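Cable Work at the Ruawai Bench

Flynn Tapsell keeps telling me that anyone can learn to handle thin cable in 20 minutes. I have my doubts. The Ruawai shop took on a batch of speaker leads in May, more than 9 of them needing new ends.

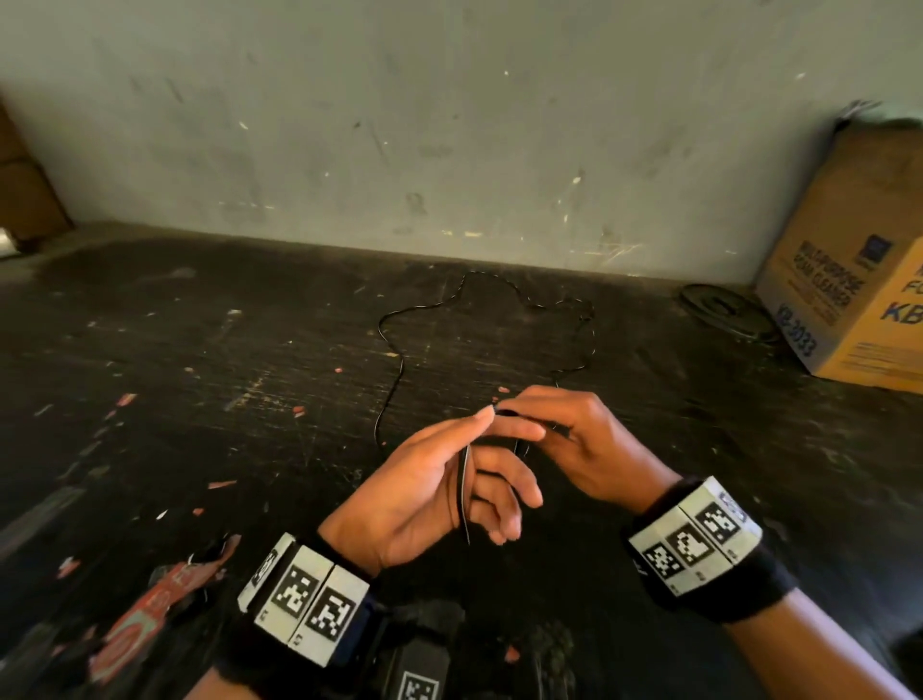 Finding the end is supposed to be the easy part, according to the Trikis handout. I'm not convinced. Thin cable wanders all over the bench when it's left loose, and pinching the last bit between finger and thumb takes patience. The white stripe along one edge does help – if you trust the maker to have put it on the same side every time. I've met 2 leads where I didn't.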